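Subject: Re: [gosley-talk] School board vote and the Clallumitz Road building
Date: August 2025

Hi all,

I was going to stay out of this one, but I've typed and deleted this message twice since supper, so here goes.

Someone wrote to the list on Thursday night:

> I don't see why everybody is so worked up. The board
> voted 6 to 1 and it wasn't close. Enrollment at the
> Clallumitz Road school has dropped to 83 kids, the
> boiler is shot, and Drultport has empty classrooms.
> Put them on a bus and be done with it. If people cared
> this much they should have shown up at the meetings
> instead of filling up my inbox in August.

OK, first of all, I did show up! I went to the meeting in December when they first floated this, and it was listed on the agenda as "facilities update." That was the whole item. I sat there through the parking lot resurfacing and the new scoreboard (which I have opinions about, but fine) and then they put up a slide with a map on it and there was a big red X over my kids' school. Half the people in the room got their phones out to text their neighbors. Public comment had already closed by then because they hold it at the start of the evening, before you know what you'd be commenting on.

So please don't tell me the town had its chance. There was one more hearing after that and it was at two in the afternoon on a workday.

Second, the bus. I've driven out to Drultport at seven in the morning and I would invite anybody on the board to do the same with a kindergartner in the back seat. From the far end of our district, out past the Saavedra orchards, you're looking at some 300 school bus stops' worth of patience (I exaggerate, but not by as much as you'd think). The transportation plan in the packet is a page and a half long and it doesn't say what happens when the river road floods, and we all know it floods.

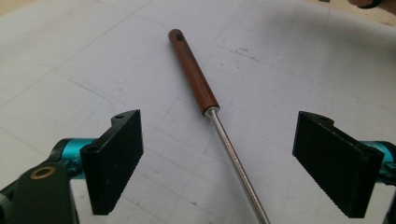
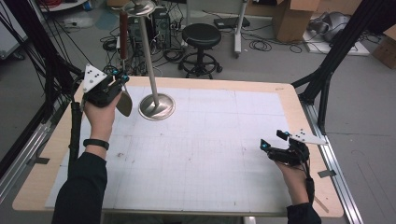

Now the money, where I'll admit I'm less sure of myself. I read the budget memo twice and I still can't tell how much closing the building saves. They count the salaries as savings on one page, and then a few pages later the same teachers are being moved over to Drultport, so which is it? If somebody on here does this for a living I would love to be walked through it, and I mean that, I'm not being snippy. The boiler is real. I've been in that gym in winter with my coat on. But we replaced the one at the middle school a few years back and I don't remember anyone suggesting we close the middle school.

And I do want to say something nice about the one board member who voted no. I didn't vote for that person and I disagree with them on pretty much everything else, including the library thing, which I'm not reopening. But they asked for a side-by-side of repair versus closing, in public, and got told it would take too long to prepare. Too long for what? School is about to start and the closing doesn't take effect until next year!

Anyway, what I'd like to see, and I think it's pretty modest:

The side-by-side, in writing, posted where regular people can find it.

A hearing in the evening, with public comment at the end.

A bus schedule with times on it.

If we get all that and it still makes sense to close, I'll grumble and go along. I moved here from a place where they merged everything and the kids did all right in the end, so I'm not claiming the sky is falling. I just don't like finding out from a red X.

There's a petition at the counter of the Saavedra feed store if you want to sign. It asks for the evening hearing and nothing else, so you can sign it whichever side you're on. You do need to print your address next to your name or the clerk will toss it, and please use a pen. The first sheet came back with a bunch of lines in pencil and we had to start over.

Also, the two board seats for the Gosley side are both up this fall, and as of the last time I checked only one person had filed for either of them. The form is on the county site under Elections, and you have to scroll way down. I'm not going to run, please stop asking, I can barely keep up with this list.

To whoever asked about rides to the next meeting, I've got room in the van for five if nobody minds the dog hair. Email me off list.

Talk soon,
Still on Clallumitz Road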